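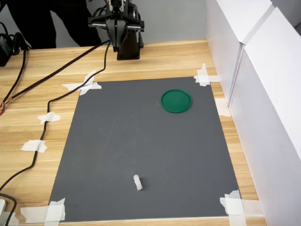
From: Llinos Craddock
To: gripper-eval list
Date: August 31, 2019
Subject: Re: Costigan vs. Venard jaws, thin parts

> Before we order more Venard fingers, has anyone compared the two
> controllers at the same closing force? My drops all come at the
> start of the lift. I also don't trust the wrist view for lining up
> on low objects.
> Trullden bench

Same fingers on both, force limit 4 N, jaw speed unchanged. The Costigan controller reports contact late on soft parts, so the fingers keep closing after they touch. With the Venard box I got a clean contact flag every time at a 2 ms poll. I have not tried either one with the poll slowed down. 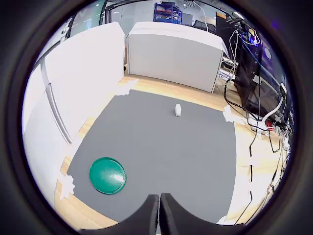
On the wrist view, I would keep the fisheye and fix the calibration. The default Kedora model goes bad toward the rim, and refitting with 600 points helped more than changing the lens did. Both fingertips stay in view at the bottom, with the gap between them visible, so you can check alignment against the jaws directly. The green lid and the white block are both in view beyond them, and all the mat tape is too, if you want fixed references. Do not use anything past the mat for the fit.

For the approach I use the outside camera and switch to the wrist only for the last part of the descent. 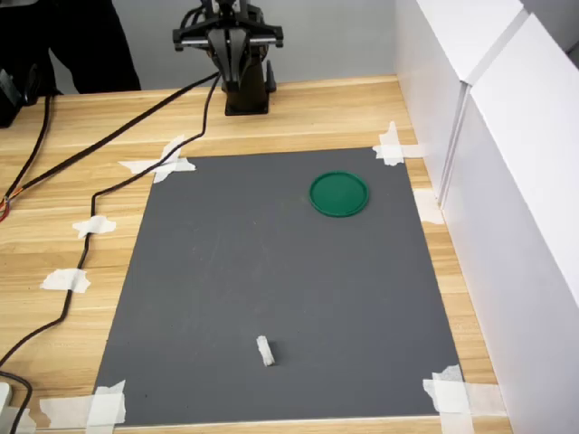 The switch needs a common time base. Mine drifted until I put both streams on the controller clock. Logging at 2000 Hz is more than the job needs, but the Venard box drops samples if I set it lower, and I have not found out why. If you have a config that logs slower without gaps, please post it.

I can send the refit script. It expects the old Kedora file format.

Llinos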